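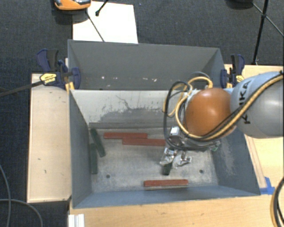

Bin picking, part 4: the wall problem

Nov 16, 2021

I spent most of this week on the part of the planner that deals with the walls of the bin. Last time I said the grasp scoring was in decent shape and that I would move on to placing. I haven't moved on to placing.

The short version is that picking a block from the middle of the floor is easy and picking one that leans on a wall is not. The old code treated both the same way. It took the segmented point cluster, fit a box to it, picked the two long faces and generated grasps straight down. For a block lying flat that works fine. For a block leaning on a sloped wall, one of the fingers has to go where the wall is.

The collision checker did catch this. The trouble was what happened next. The planner threw the grasp away, sampled another one from the same set, threw that away too, and kept going until it hit the limit of 60 samples. Then it reported "no plan found" for that block and went on to the next. In August I wrote this off as a perception problem, as the failures always came with an ugly box fit. I was wrong about that. I dumped the clusters to disk and fed the planner perfect boxes by hand, and it failed just the same.

So there are two changes.

The first is that grasps are now generated in the frame of the nearest wall when the block's long axis is tilted more than 9 degrees from the floor. The approach direction comes in along the slope and the fingers close on the narrow faces, so neither one needs to fit between the block and the wall. The bin model already had the wall planes in it, so this was mostly bookkeeping. I did manage to get one wall normal pointing outward, and that cost me an afternoon. If your planner suddenly loves approaching through solid wood, check your normals.

The second change is that the planner is allowed to give up early and push. If every candidate for a block collides with the same wall, there is no point in drawing more samples from that set. It returns the wall ID along with the failure, and the task layer can ask for a short push that drags the block away from that wall before looking again. I call this module Onsri. It is about a page of code and most of it is limits on how far and how low the fingertips can go.

Pushing brings its own mess. After a push the old scene is worthless, so everything has to be segmented again, and the tracker (Vurcombe, the one from part 2) wants to believe that a block it saw a moment ago is still where it was. I ended up clearing its state completely after any push. It's crude. Wanpen Kaewkla suggested keeping the tracks that are far from the push path and only dropping the close ones, and she's probably right, but I want to see it run the crude way first.

The colors matter more than I expected too. The red blocks segment cleanly against the gray paint. The dark green ones do not, mostly when they sit in shadow next to a wall, and the edge of the block and the shadow merge into one blob. The depth image splits them most of the time. I've raised the weight on depth near the walls and left it alone everywhere else. That is a hack with a constant in it, and the constant is in the config file under a name I'm not proud of.

Things still on the list:

The fitted boxes for two overlapping blocks sometimes come back as one long box. The planner then aims for the middle of it, where there is a seam.

The clamps on the top edge are in the collision model as plain boxes, which are too big. The arm takes a silly route to avoid one of them. I should measure them properly.

Replanning after a failed grasp starts from scratch. It could reuse the roadmap, as the bin doesn't change.

The log viewer in Estcombe drops the wall ID field, so for now I read it out of the raw log.

I'll merge the wall grasps tonight. Onsri stays on its branch until I've fixed the speed limit on the push, which is currently read from the wrong section of the config.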